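4. Setting Up the Work Board

This section covers placement of the Trandside wooden board on a perforated metal table and preparation of the colored blocks. Read section 2 before starting.

4.1 Placing the board

1. Wipe the table top with a dry cloth. Remove grit from the perforations along the near edge.
2. Lay the board flat with the darker tan band toward the operator.
3. Press down on each corner in turn. If a corner rocks, lift the board and check for debris underneath.
4. Slide the board until its near edge is parallel to the near edge of the table, to within 5 mm.

CAUTION: Do not drag the board by one corner. The underside can catch on the perforations and splinter.

4.2 Setting out the blocks

The starter set uses four colors: red, green, blue and yellow-orange, with two blocks of each. Shapes include stars, a heart and a cylinder. Stand every block upright on the upper and middle part of the board with its shaped face up. Leave bare wood between neighboring blocks. A small gap is enough, provided no two blocks touch.
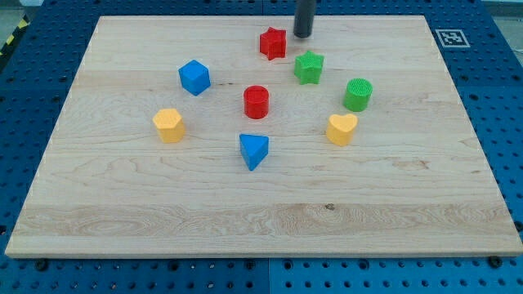
Keep the lower third of the board clear. Blocks are brought into this area during the exercises in section 5, and anything left there at the start must be returned to the upper part before the first exercise.

1. Check each block for chips or loose finish. Set damaged blocks aside.
2. Place the star blocks first. Their points make them the hardest to reposition once the board is full.
3. Place the remaining blocks in any order.
4. Confirm that no block overhangs the edge of the board.

NOTE: Same-color blocks do not have to be adjacent.

4.3 Care and storage

Store the board flat at 19 to 25 °C, away from direct sunlight. Clean with a barely damp cloth, following the grain. Do not use solvent or oil. For replacement blocks, contact Trandside parts supply and state the shape and color required.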